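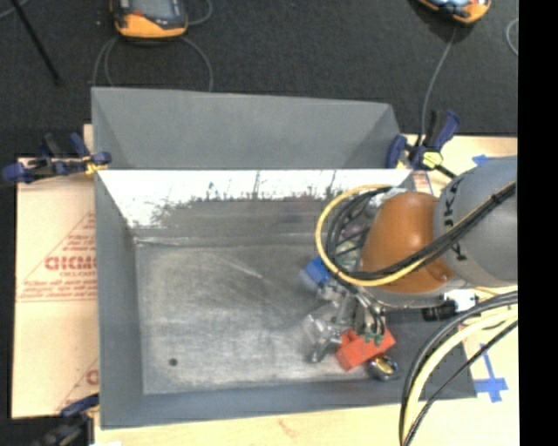
Muireann Tully

Case update: prison mail rules and the Vallum scanning contract

June 24, 2026

The district court has set a schedule for the challenge to the mail policy in force at Gelleck and two other state prisons. Opening briefs on the preliminary injunction are due first from our side, with the department's response to follow. Members who have written to ask whether the policy is suspended in the meantime should note that it is not. All non-legal mail sent to the three prisons is still being handled under the rules described in our last issue.

Under those rules, personal letters no longer go to the prison. They go to a processing center run by Vallum, a private contractor, which opens and scans each item and sends the file to a tablet or a shared kiosk. The paper original is kept for 15 days and then destroyed. A prisoner who wants the original has to file a written request within that time, on a form that is held by the housing unit officer. The rule does not say what happens if the scan is not delivered until after the period has run. In several of the statements we have collected, that is what the prisoner says happened.

The complaint makes four claims. The first is that destroying originals before the recipient has had a fair chance to object violates due process. The second is that the contractor's practice of keeping scans for the length of a sentence, and making them searchable by sender, burdens the speech of people outside who have not been accused of anything. The third concerns religious material, including prayer cards and handwritten study notes, which the rule treats as ordinary correspondence. The fourth concerns letters from courts, lawyers and human rights bodies.

The fourth claim is the narrowest and may be decided first. On paper, legal mail is exempt. The exemption applies only if the sender is on a list kept by the department and the envelope carries a control number issued in advance. Most private attorneys in the state now have control numbers. Foreign lawyers, consulates and international complaint bodies mostly do not, and the application form has no category for them. A letter from one of these senders is routed to Vallum, opened outside the presence of the prisoner, and scanned with the rest.

The case of Fendari Ó Súilleabháin, one of the named plaintiffs, turns on this point. He has a petition pending before an international body and is required to answer its letters within a set number of days. According to his sworn statement, two letters were opened and scanned, and one of the scans was missing every second page. He asked for the original. The reply, attached to the complaint as an exhibit, states that the item had been disposed of according to policy. It gives no date of disposal and does not name the officer who made the decision.

The department's written position is that the policy is needed to keep drugs soaked into paper out of the prisons. We do not dispute that this is a lawful aim. The question under the usual test is whether there is a rational link between the rule and the aim, whether prisoners have other ways to exercise the right, what effect an accommodation would have on staff and resources, and whether a ready alternative exists. On the last point we will offer evidence that photocopying at the facility, in front of the prisoner, was the practice for legal mail before the contract was signed. The department has not said why it was dropped for some senders and kept for others.

Jingyi Kong has finished the first pass through the grievance records released in May. The department produced 700 pages, of which 300 are blank forms, duplicate cover sheets or pages withheld in full. The remaining 400 contain usable grievance entries. Her notes identify three patterns that matter for the briefing:

Grievances about missing pages are usually closed as "resolved" on the day the prisoner is told to contact Vallum. Prisoners have no direct way to contact Vallum, and the kiosk message function does not accept complaints about mail.

Appeals are rejected as untimely when the clock is counted from the date of the scan. The rule itself counts from the date of delivery – a difference that can be longer than the whole appeal period.

Complaints about letters in languages other than English are recorded under a general "delay" code. It is therefore not possible to tell from the records how many letters were held for translation, or for how long.

We have asked for the withheld pages again, with a log stating the ground for each one. If the log is not produced we will move to compel.

There is also a legislative track. The committee bill discussed in the spring would bar destruction of originals while a grievance is open and would require the department to accept legal mail from foreign and international senders. It would not touch the retention of scans. We support the bill as amended but have told the sponsor that the retention section should be restored. The text may change again before a vote, and members should check the current version before citing section numbers in letters to representatives.

Guidance for people writing to the three prisons is unchanged:

Keep a dated copy of every letter, including the envelope.

Number each page in the form "1 of 4" so that a missing page can be shown from the scan.

Do not send original certificates, court papers or photographs that cannot be replaced.

If you represent a prisoner and do not have a control number, apply for one even if the form does not fit your office. Write your status in the blank space at the end and keep the refusal if you get one. Written refusals are useful to the case – phone calls are not.

If a letter is returned, keep it sealed if it came back sealed, and note the date.

Former prisoners and family members who can describe lost or incomplete mail since the policy took effect are asked to contact the legal desk at the usual address. Statements can be taken in English, Spanish or Mandarin. We can ask the court to seal a name, but we cannot promise that it will agree, and no statement will be filed without the signed consent of the person who gave it.

The next update will follow the department's response brief.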